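Replacing the processor

Read all the steps before you begin. Allow about 90 minutes.

1. Shut down, unplug the power cord and lay the case on its side. 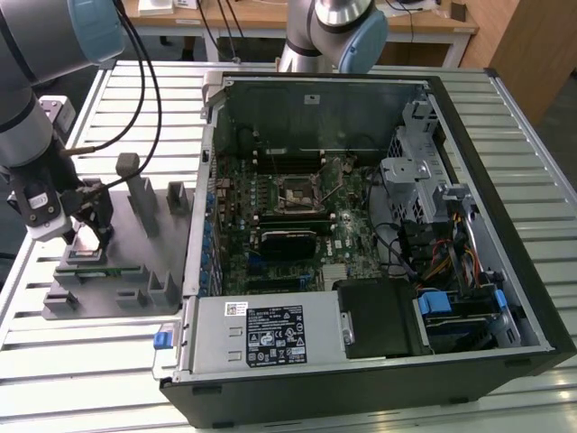 2. Clean off the old paste with a lint-free cloth. Keep it away from the memory slots.

Note: The Clutton and Ratelley kits use different paste — do not mix them.

3. Release the retention lever and raise the load plate.
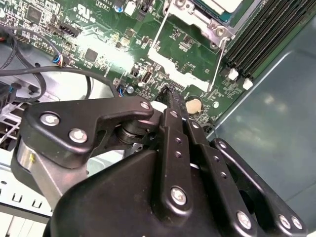
4. Hold the new processor by its edges and line up the corner marks.

Caution: Do not touch the socket contacts.

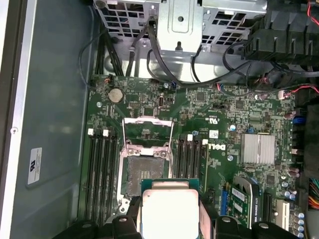

Processor held near the open socket

5. Lower it straight down without pressing, then close the plate.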